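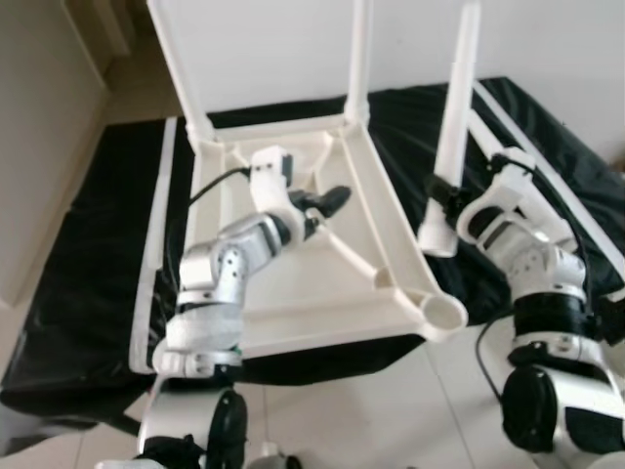 Drekora is calling on the makers and sellers of flat-pack household stools to stop printing "assembles in minutes" on the carton until they can show whose minutes they mean. The consumer testing group, which has spent the winter putting together low-cost furniture bought over the counter, says the claim rarely survives contact with a kitchen table. A white plastic stool turned upside down, two legs standing in their corners and another socket still empty, is the stage at which most of its testers first reached for the instruction sheet again. The legs look alike. The sheet, in most cases, is a single folded page with one drawing.

The findings are set out in a report released today, 2019-09-13, under the title Strand. It covers 41 models of plastic stool sold for kitchens, laundries and bathrooms, and draws on 584 timed assemblies carried out by people who had not put that model together before.

In 324 of those assemblies, the person took longer than the time printed on the box. Drekora does not regard that as a scandal. It does regard it as a reason to doubt a number that appears in large type next to the price.

The report is also cool on the word "tool-free". Several of the stools tested need no screwdriver, but they do need a firm push to seat each leg, and testers with sore wrists or weak grip often could not manage the last one. A rubber mallet was the most common thing people went looking for. By any ordinary reading, a mallet is a tool.

Drekora's main complaints are these:

- Printed times do not say who was timed, or whether unpacking was included.
- Instruction sheets seldom show how a leg looks when it is fully home, so people stop early.
- Load ratings are given for the finished stool, with no warning about using one that has a leg only partly pushed in.
- Spare legs are hard to buy. One lost or cracked leg usually means a whole new stool.

The group has heard the industry's standard reply, that a stool is a cheap item and buyers know what they are getting. It is not persuaded. A cheap stool is still something people stand on to reach the top cupboard.

A voluntary labelling mark called Skastidari, promoted by the trade body Dradach, is due to appear on cartons from October. Drekora has read the draft rules and welcomes the requirement for clearer drawings. It notes, however, that makers will be allowed to time their own assemblies and will not have to publish the results. Until that changes, the group suggests shoppers give the mark no more weight than the colour of the box.

Drekora has printed 1,000 copies of a one-page assembly guide for plastic stools, free to libraries and community centres on request. It advises working with the seat face down on a covered table, laying out every part before starting, and checking each leg with a gentle tug before the stool is turned over.

The full Strand report, including the timing sheets for every model, is available from Drekora's office.

Media enquiries: Drekora, Publications Desk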